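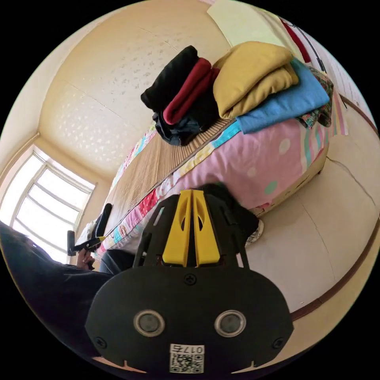

Jorier Floor Leveller, 20 kg bag

Product code: JL-364
Sold by: Zelell Trade Flooring
Usual dispatch: 4 working days
Pack: single bag or pallet

A cement-based powder you mix with water and pour over a concrete or screed floor before laying tile, vinyl or wood. We stock it because people ask for it. We have also used it ourselves, and what follows is our own view, which doesn't always match the leaflet.

What the maker says

Self-levelling, quick to walk on, suitable for most indoor floors, no priming needed on sound concrete.

What we think

"Self-levelling" is a generous word for any of these products. It flows well for the first few minutes and then it stops flowing, and if you haven't spread it by then you will have a ridge. Use a spiked roller and a wide trowel. Have a second person mixing while the first one pours. Doing a whole room alone from one bucket is how most of the complaints we hear begin.

We don't believe the line about priming either. Old concrete that looks sound can still drink the water out of the mix, and you get pinholes all over the surface. Buy the primer. Ours is no dearer than anyone else's, and you can get it elsewhere if you think we're only saying so to sell you a bottle.

Walking on it: the leaflet says 90 minutes. In a warm room in June, perhaps. In our stockroom in January it was still marking under a boot well past that, and we left it overnight. For wood flooring, do a proper damp test and ignore the clock.

Coverage

This is where the figures get slippery. Coverage is quoted at a depth of 3 mm on a flat floor, and hardly anyone buys leveller for a flat floor. Check the dips with a long straight edge first, work out the average depth, then add a bag. Unopened bags can be returned if they have been kept dry.

Depth in one pour: 3 mm to 10 mm
Colour when set: pale grey, can dry patchy
Outdoor use: no
Over underfloor heating: yes, with the heating off before and after the pour
Over floorboards: no, whatever the forum told you

Compared with the others

The Ritis leveller costs more and stays workable longer. Whether it's worth the difference depends on the size of the room. For a small bathroom we'd say no. For anything you can't reach across — a hall, a kitchen with an island — it probably is. The Pilkington mix is cheaper, and we stopped selling it after too many split bags.

Customer comments

"Fine once I primed it. First patch I didn't, and it looked like a crumpet." — Prapai Chareonsuk

"Did the utility room with it. Good finish by the door, less good in the far corner where I was slow. Would like the bag to give the water amount in bigger print." — Buppha Srithong

Delivery

Pallet orders are dropped at the kerb. The driver will not carry bags indoors, and please don't ask us to promise that he might. Store bags off the ground and use them before the date stamped on the side. Lumpy powder should be thrown away, not sieved.

Questions about quantities: ring the trade counter on extension 154 before noon, with your room sizes to hand.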